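第4章 双腕ユニットの設置と机上での動作確認

この章では、組み立てとグリッパの取り付けを終えた双腕ユニットを作業机の前に据え、配線を整え、実物を相手に低速で動かすところまでを扱います。第3章の関節原点出しが済んでいない場合は、先にそちらを終えてください。原点がずれたまま本章の手順に入ると、手先の位置が画面の表示と合わず、机や台座にぶつかります。

本書はUrkville共同工房での製作をもとにしていますが、自宅の一室でも手順は同じです。工房に固有の事項は「工房での注意」として分けてあります。制御ソフトはZirham、電源ボックスはBimenora、リンク間の中継基板はOksanenの名称で記します。いずれも第1章の部品表にある呼び名です。

4.1 用意するもの

・双腕ユニット本体(左腕、右腕、台座)
・グリッパ2個(取り付け済み)
・手首ケーブル2本
・Bimenora電源ボックスと非常停止ボタン
・Zirhamを入れたパソコン
・六角レンチ一式、面ファスナーの結束帯
・巻尺、養生テープ
・練習用の物品(4.5を参照)

結束帯は面ファスナー式のものを使ってください。ナイロンの結束バンドは締めすぎやすく、たるみの調整のたびに切ることになります。

4.2 台座の据え付け

1. 机の天板の高さを測り、台座の支柱の高さを決めます。標準の支柱では、床から台座上面までが900 mmになります。低い机を使うときは、支柱の穴を一段ずつ下げて合わせます。

2. 台座を机の手前側に置きます。台座の前面と天板の縁の間は70 mmあけてください。肘を下げた姿勢で、肘のカバーが天板の縁に触れないための寸法です。

3. 台座の脚のアジャスタを回し、水準器の泡が中央に来るようにします。タイル床では目地に脚が落ちることがあるので、脚の下に厚手のゴム板を敷きます。

4. 支柱の固定ボルトを対角の順に締めます。一度で締め切らず、二回に分けてください。

5. 台座の上端を両手で持ち、前後左右に軽く揺すります。がたつきがあれば手順3に戻ります。

注記:ガラス天板の机も使えますが、天板に台座をクランプで固定しないでください。台座は必ず床に立てます。また、光沢のある天板では腕や物品が映り込みます。カメラで物品の位置を検出する設定を使う場合は、つや消しのマットを敷いたほうが安定します。手動操作だけなら敷かなくてもかまいません。

4.3 腕の取り付け向きの確認

左右の腕は部品の大半が共通で、台座側のブラケットだけが異なります。逆に付けてもボルトは通ってしまうため、次の順で確かめます。

1. 電源を切ったまま、両方の腕を前に伸ばします。

2. ブラケットの刻印を見ます。Lが左腕、Rが右腕です。左右は台座の後ろに立って前を向いたときの向きで数えます。

3. 各関節のキャップの小ねじに浮きがないか、指の腹でなぞって確かめます。浮いていたら増し締めします。電動ドライバは使わないでください。

4. 手先を持ってゆっくり左右に振り、途中で引っかかる箇所がないことを確認します。引っかかりがある場合は、その関節のキャップを外し、中継線がかんでいないかを調べます。

4.4 手首ケーブルの取り回し

本機の不具合として工房の記録にいちばん多く残っているのが、手首ケーブルの断線と抜けです。Imani Quintanillaが組んだ初号機では、たるみを惜しんで腕に沿わせて固定したところ、手首を回し切った位置でコネクタが抜けました。以後は次のように、輪を描かせて逃がす配線に改めています。

1. ケーブルの一端をグリッパ側のコネクタに差し込み、止め爪がかかるまで押します。

2. 反対側をOksanen基板の該当する端子に差します。基板の端子番号は、左腕が1、右腕が2です。

3. 手首を可動範囲の端から端まで手で回し、最も引っ張られる位置を探します。

4. その位置でもコネクタに張力がかからない長さを残し、余りを輪にして外側へ逃がします。輪を左右の腕の間に向けないでください。両手を寄せたときに絡みます。

5. 結束帯で留めます。留める場所は前腕側の一か所だけとし、手首の回転部には巻きません。

6. もう一度、手首を端から端まで回します。輪が指の間に入らなければ完了です。

注意:ケーブルの抜き差しは、必ずBimenora電源ボックスの主スイッチを切ってから行ってください。待機状態でもコネクタには電圧がかかっています。

4.5 机上での動作確認

最初の動作確認には、柔らかくて倒れにくい物を使います。衣類を入れた買い物袋が手頃です。グリッパが当たっても跳ね返らず、袋の口や持ち手など、つかめる場所がいくつもあります。瓶、陶器、刃物、加圧された缶はつかむ対象にしないでください。

1. 袋を机の中央に置き、口を開いておきます。

2. 非常停止ボタンを、操作者が座ったまま届く位置に置きます。机の上には置かず、操作者側の台か膝の横に固定します。

3. 電源ボックスの主スイッチを入れ、Zirhamを起動します。状態欄に両腕が「待機」と表示されるまで待ちます。

4. 速度設定を「低速」にします。

5. 左腕だけを有効にし、手先を袋の左手前まで動かして止めます。

6. 左腕を保持したまま右腕を有効にし、手先を袋の手前まで進めます。

7. 左右の手先を袋の前で互いに近づけます。Zirhamの干渉表示が黄色に変わったら、そこで止めます。

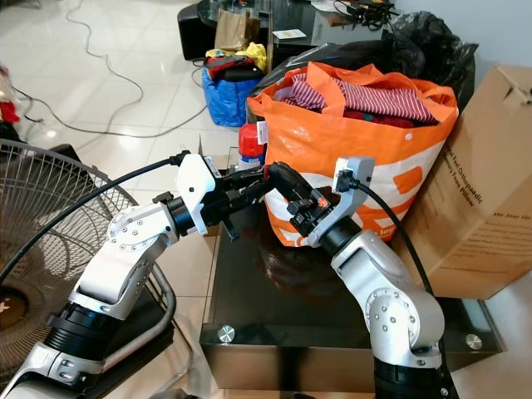
図4-1 手順7の姿勢。左右のグリッパを袋の手前で寄せたところ。

8. この姿勢で手首ケーブルを目で確かめます。図4-1では左腕のケーブルが手首の上を越え、右腕のケーブルは腕の右側へ下りています。輪の形は多少違ってもかまいませんが、左右のケーブルが交わっていないことを確認してください。

9. 右のグリッパを開き、袋の縁まで進めて閉じます。把持力は最小のままにします。

10. 縁をつかんだまま、手先を少し持ち上げます。布地が滑って抜けるようなら、把持力を一段だけ上げてやり直します。

11. グリッパを開き、腕を袋から離します。左腕についても手順9と手順10を行います。

12. 両腕を待機姿勢に戻し、両腕とも無効にしてから、袋に手を伸ばします。

注意:腕が有効な間は、机の上に手を入れないでください。袋が倒れそうになっても支えに行かず、先に非常停止ボタンを押します。

注記:袋の中の衣類をつかむ練習は、縁の把持が左右とも安定してから始めます。薄い布は指の根元に巻き込まれることがあります。巻き込まれたときは引っ張らず、電源を切ってグリッパを手で開き、布を抜いてください。

4.6 記録される値の見方

動作確認を終えると、Zirhamは記録ファイルを一つ作ります。見るのは次の二項目です。

・手首エンコーダ値
待機姿勢での基準値は、左腕、右腕とも1,826です。値が合わない場合は、第3章の原点出しをやり直します。機械を動かして合わせ込もうとしないでください。

・グリッパ開度
全開時の値は466です。これより小さいときは、指のリンクが奥まで開いていません。指の付け根のねじを半回転ゆるめ、再度全開にして値を読みます。

値はファイルを開くたびに更新されるものではなく、動作確認を行った時点のものです。部品を交換したときは、手順4.5を最初からやり直して新しい記録を作ってください。

4.7 うまくいかないとき

片腕だけ「待機」にならない
Oksanen基板の端子を確認します。左右を差し違えている場合、Zirhamは両腕とも認識しません。片腕だけ出ないときは、差し違えよりも差し込み不足を疑います。

干渉表示が黄色になる前に手先どうしが触れる
設定画面のグリッパの種類が、実際に付いているものと違っています。指の長さが異なるため、干渉の計算もずれます。種類を選び直し、Zirhamを再起動します。

腕を伸ばすと台座が揺れる
支柱の固定ボルトを締め直します。それでも揺れる場合は、床とゴム板の間に砂や切りくずが入っていないか調べます。

手首を回すと異音がする
電源を切り、ケーブルの輪がカバーに当たっていないかを見ます。当たっていなければ、手首カバーを外して内部の中継線を確認します。

閉じたグリッパがすぐに開く
把持力が最小のとき、厚手の持ち手をつかむと過負荷と判定されることがあります。つかむ位置を薄い縁に変えてください。

4.8 片付け

1. 両腕を収納姿勢にし、Zirhamを終了します。

2. 電源ボックスの主スイッチを切ります。

3. グリッパの指から糸くずを取り除きます。ピンセットを使い、圧縮空気は吹き付けないでください。関節の奥へ押し込んでしまいます。

4. 床を這わせた延長コードは巻いて片付けます。

工房での注意:双腕ユニットを使えるのは夜9時までです。支柱の高さを変えたときは、台座に貼った紙に高さと名前を書いておいてください。中継基板の予備は6月にまとめて作り足したものが棚にあります。最後の一枚を使う場合は、保守担当のGlória Leitãoに連絡してください。

次の章では、左右の腕を同時に動かす設定と、操作レバーの割り当てを説明します。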